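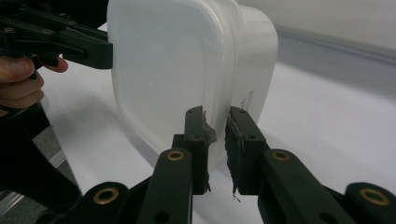
6 min read

Search Type and press enter

A Long Table for Listening

I went to Stendholm in January expecting to stay for one performance, and I ended up staying three days, which will surprise none of my friends. The Shemweta company had taken over the old ferry hall for Treltar, a piece made of sound, soup and strangers (more strangers than soup, I should say!), and people kept drifting in from the cold with their scarves still on.
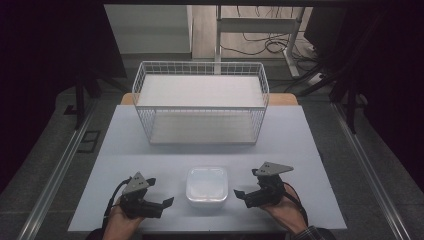

How the evening goes

You are given a seat and a slip of paper with one sentence on it. When the lights dim you read it aloud, and the person opposite reads theirs, and so it travels down the hall for 47 minutes. The company has collected 356 of these sentences so far, mostly from bus stops and kitchens, and I still think of mine when I'm washing up.
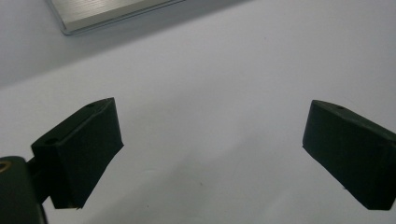 Where it travels next

Treltar moves on to Plultau, where the room is smaller and only 30 guests can come each night. Tickets are free but do go quickly, so write to the company early, and bring a warm sweater.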